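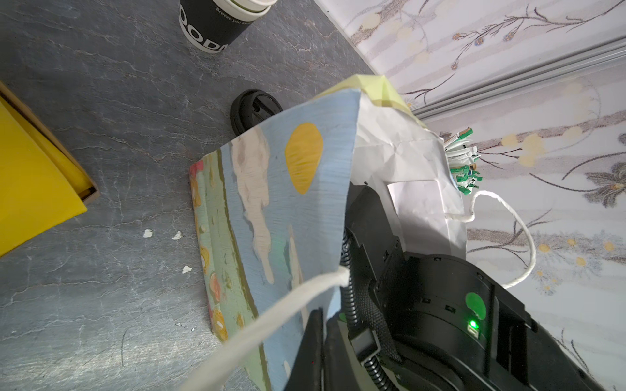 The ferry to Drorna leaves at first light, and in November it may be the only one all day. The island has 1071 residents, most of them in Pevel, the village above the harbor. Doğukan Yazıcı came here to teach school and stayed to run the shop.

Winter is slow. The mail comes with the boat, and so do flour, batteries and library books. If the wind turns, people wait. Two years ago they waited nine days, and Yazıcı sold his last bag of rice on the seventh.

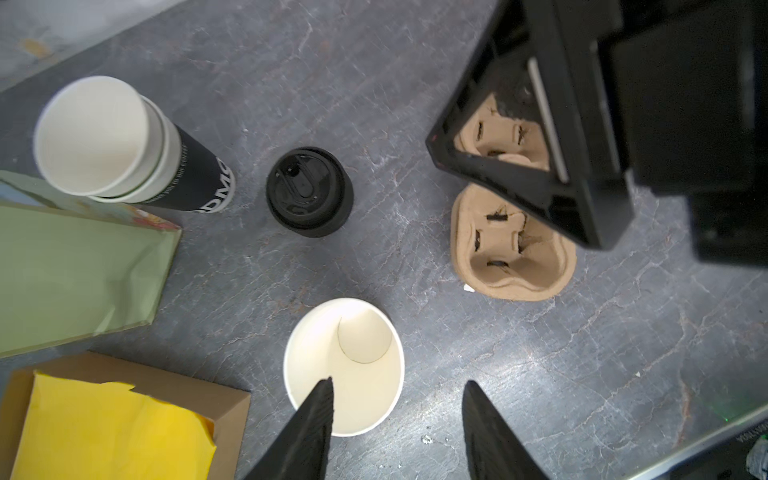 A white paper cup and a black cup with its lid on.

The old road to Karaca washed out in the same storms. It was patched by hand in three places - the county truck was too wide for the ferry - and it still floods at the low end.

Younger families do leave. Some come back in summer to fix up a parent's house, and a few have asked about the empty rooms over the bakery. Yazıcı keeps the keys in a drawer under the register.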